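Home | Projects | Wiki | Tool booking | Files | Log in

# bowl-blocks

Recordings, configs and notes from the arm bench at the Stidmont shared workshop. The task is small: colored toy blocks and one dark bowl, blocks go in. We use it to check the arm after any change to the mount, the fingers or the software.

Maintained by Burgi Plattner. Mount and wiring by Hubert Bachmann.

## What is in the folder

- `episodes/` 967 episodes, one subfolder each, with joint positions, gripper opening and video
- `calib/` camera calibration, redone in July after the wrist bracket was changed
- `config/` speed limits, workspace box, home pose
- `notes.txt` bench log, mostly Rupert's, not cleaned up

Of the 967 episodes, 700 are meant for training. The rest are held back for testing. The split is in `config/split.csv`. Please don't reshuffle it, or our numbers and yours can't be compared.

## Bench setup

The table is the old butcher-block bench. It was planed before the arm went in, and the holes near the left front were left open for bench dogs. Tools hang on the perforated rack along that edge. Leave the clamps where they are. The workspace box in `config/` stops short of them, but only if the table hasn't been moved.

The gray backdrop stays up during recording. The overhead light is on for every episode. Expect a sheen on the wood, worse toward the middle of the day.

The gripper is a plain parallel one and closes to a width, not a force. The closing width is set in `config/grip.yaml` and is good for the cubes. It is a little too tight for the prism, which tends to roll out. 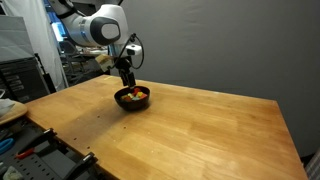
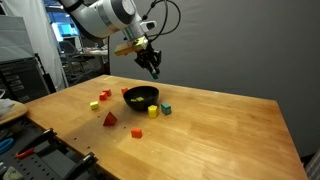
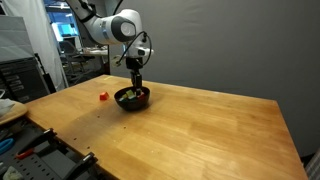

Same bench, different points in the work.

## Running it

1. Power up the arm and wait for the joints to report ready.
2. Run `home.py`. Keep your hands off the table until it finishes.
3. Put the bowl near the center. It does not have to be exact.
4. Scatter the blocks by hand. Don't stack them.
5. Run `record.py --name yourname`. Each episode ends when you press the space bar or after 50 seconds.
6. Label the episode right away with `ok`, `partial` or `bad`. If you leave it blank it is treated as `bad`.

Clasarum is the script set that wraps all of this. It expects Python 3 and the arm driver from the workshop server. The version you get from the Files page is older and will not read the new calibration.

## Known problems

- The first 5 episodes have no wrist video. They are kept because the joint data is fine.
- When the bowl is nearly full the fingers can touch the blocks already inside. Releasing higher helps, but then one sometimes bounces out over the rim. We settled on releasing low and accepting some shuffling in the pile.
- Red and orange-red blocks are labeled with the same color name in the older episodes. Ottilie Hollenstein has started fixing this and the finished ones are marked `color_v2`.
- The wrist cable used to catch on the bracket at full rotation. Hubert gave it a longer loop. If you rotate the wrist by hand, check the loop before you start the arm.
- Some episodes have the bowl pushed a few centimeters by the fingers. They are labeled `ok` if the block went in anyway.

## Using the bench

Book it on the tool booking page under "arm". Thursday evening is taken by the beginners' group. Save your configs under your own name and don't overwrite `default`. If a finger pad comes off, spares are in the drawer marked Baumgartner and they go on with contact cement. Let it set overnight.

The recordings may be used for any noncommercial project. Mention the Stidmont workshop if you publish something. Questions go to Burgi through the wiki page, and wiring questions to Hubert.

Recent files

- Prusar hotbed wiring, second revision
- Finger pads, print files (Ambros Frei)
- Dust hose adapter for the band saw
- Arm bench: speed limits explained
- Baumgartner drawer labels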